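# Making a simple syrup that keeps

I put this off for years because I figured anything with "syrup" in the name needed a thermometer and a whole Saturday. Nope! It's sugar and water, and I now make a batch every couple of weeks for iced coffee, lemonade and the odd cake that came out dry.
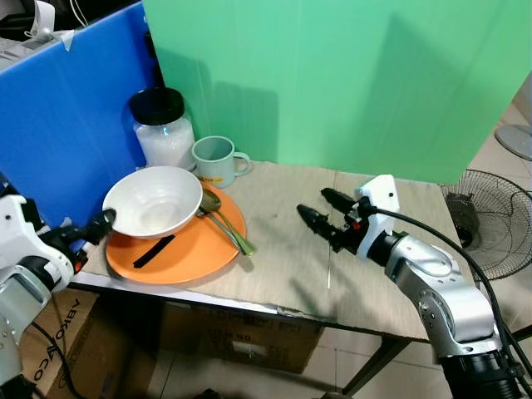
## What you need

- 2 cups white granulated sugar
- 1 cup water
- a small saucepan
- a clean glass bottle with a tight cap

My bottle is a Hegyi swing-top I got at the Bresberg flea market (the rubber ring has been replaced once). Any bottle will do if you can get a funnel into it.

This is the rich version, twice as much sugar as water. You can go half and half, but it spoils sooner and you end up pouring more of it into your drink to get the same sweetness.

## Cooking it

1. Put the sugar and water in the pan and set it over medium heat.
2. Stir until the liquid turns clear. Scrape down any grains stuck to the sides, they'll make the whole bottle crystallize later!
3. Take it off the heat as soon as you see the first small bubbles. If it boils hard you lose water and get something closer to candy.
4. Let it cool in the pan with the lid on.
5. Pour it into the bottle, cap it and put it in the fridge.

Rinse the bottle with very hot water first. I skipped that last October and had little cloudy threads floating around in there by the second week. Straight down the drain.

## Flavors I like

Strips of lemon peel are my favorite (drop them in when you turn off the heat, fish them out when it's cool). Mint works too, but pull it after 20 minutes or it goes grassy. Vanilla I leave in for good.

If yours crystallizes in the fridge, stand the bottle in a bowl of warm water and give it a swirl now and then. A spoonful of corn syrup in the next batch helps.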